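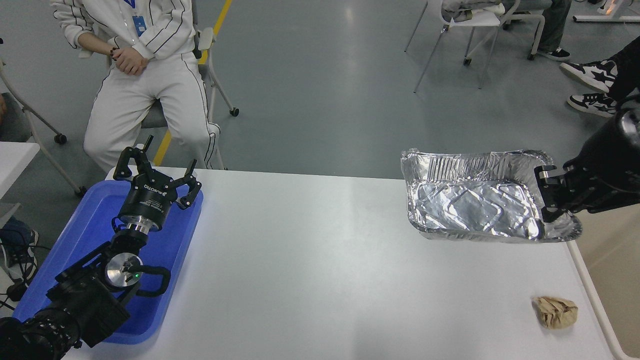 Blue tray, black arm, little green light.

Right, I've had a night's sleep and I still want to talk about Wadent v Sturkov in the handball semi-final, so here comes a thread. Mute me if you only came for cricket.

If you haven't followed the Trindar Cup this July, all you need to know is that Wadent scraped through their group on goal difference and Sturkov walked through theirs. Sturkov are big, quick and very well drilled. I had them down as winners before a ball was thrown and I told anyone who'd listen.

First ten minutes, I looked very clever. Sturkov's left back was jumping over the block as if it was a garden fence, and every time Wadent stepped out to meet her she slipped the ball to the pivot instead. Lovely handball. Horrible to defend.

Wadent were four goals down before they'd really settled, and their attack was all sideways. Pass, pass, pass, referee's arm goes up for passive play, hopeful shot from miles out. You could feel the Sturkov end getting comfortable.

Then Trinidad Escobar called her first time-out and I honestly think that was the match. I was sitting close enough to hear bits of it. No shouting at all. She moved one defender up to stand on the playmaker's toes and told everyone else to stay home and stay low. Off they went again.

For anyone new to the sport: normally you see the whole defence strung out along the six metre line. Pull one player forward to mark somebody out of the game and you leave more room behind for everybody else. It's a gamble, especially against a pivot as strong as Sturkov's. But the pivot can't hurt you if the person who feeds her never gets the ball!

And she didn't get the ball. She dropped deeper and deeper to find it, nearly on halfway at one point, and the whole Sturkov attack went a bit wonky without her. Their wings stopped getting anything. The left back started taking on shots from silly places because someone had to.

Also can we please talk about wing play. Wadent's right winger is left-handed (hooray, so many teams at this level just shove a right-hander out there and hope) and she scored one from an angle so tight I thought she'd thrown it away. It went in off the far post, and the noise it made was wonderful.

There were 50 of us in the hall for this. It sounded like a thousand. Someone had brought a cowbell and someone else had brought a proper drum, and they were not in time with each other at any stage.

Half-time: Sturkov still ahead, but only just. I ate a cheese roll in the queue for another cheese roll. The rolls at Zakharchenko Hall are very good and I want that on record.

Second half, and the first big wobble for Wadent. Their centre back got a two-minute suspension for a shirt pull, which was fair, and then they took their goalkeeper off to keep the numbers up in attack. I hate watching this. I know why teams do it, I know the sums add up over a season, but an empty goal behind you makes my stomach turn over.

Of course they lost the ball straight away. Of course Sturkov had a go from their own half. It bounced once, bounced again, and rolled past the outside of the post with the keeper sprinting back on from the bench like she'd left the oven on. I've watched that bit on my phone more times than I'm going to admit to.

I think Sturkov lost a bit of belief there. You could see them talking to each other with their hands, which they hadn't done all day. Wadent got back to full strength, won a turnover, and ran it the length of the court in three passes. Level!

Little word for the officials too, because they mostly only get mentioned when people are cross. Emrys Morgan and his partner let the game breathe. They were hot on shirt pulling and relaxed about honest contact, the same at both ends, from the first whistle to the last. Players can work with that. I thought the final quarter was as good as it was partly down to them.

Sturkov got a seven metre throw late on with the score level. Their taker hadn't missed all tournament. The keeper took a big step forward, stayed on her feet for what felt like a week, and got a shin to it. The rebound came back to the taker and she put that one over the bar. Poor thing just stood there with her hands on her head.

You know when a whole hall works out at the same moment that an upset might happen? The drum stopped. The cowbell stopped. Even the kids who'd been playing tag behind the benches came over to look.

Wadent scored from the next attack, nothing fancy, a crossing move they'd run all afternoon with the ball going to the other player for once. Then they nicked a pass and scored again on the break with seconds left. Two goals in it. All done, everyone in a heap.

I do feel for Sturkov. They played the best handball of the weekend for long spells and they'll have a miserable journey home thinking about that bounce past the post. Their pivot went round and shook every single hand, including mine, and I was only there with a cheese roll.

A few people have asked if the marking job was risky. Yes, very! If Sturkov had sent a second pivot in to stand on the line, I think it falls apart. They tried it for one attack and got a goal from it, then went back to the old shape. I'd love to ask their bench why. Perhaps they thought the playmaker would shake herself free sooner or later. She's good enough that I'd have thought the same.

Anyway, Wadent are in the final and I got my prediction completely wrong, and I've rarely been so happy about it. I'm not making one for the final. (Fine. Wadent, if the left-hander's ankle is all right – she was holding ice on it afterwards.)

Final is at the same hall, same court. Get there early if you want to sit down, and bring a coat for the bit by the fire doors. If you've never seen a live game, stand behind one of the goals for five minutes and you'll find out how hard that ball gets thrown.

Replies are open if you were there and saw the foul before the equaliser differently from me. I was behind a pillar for some of it.

We use cookies to keep you signed in and to see which posts are being read. Accept all | Manage choices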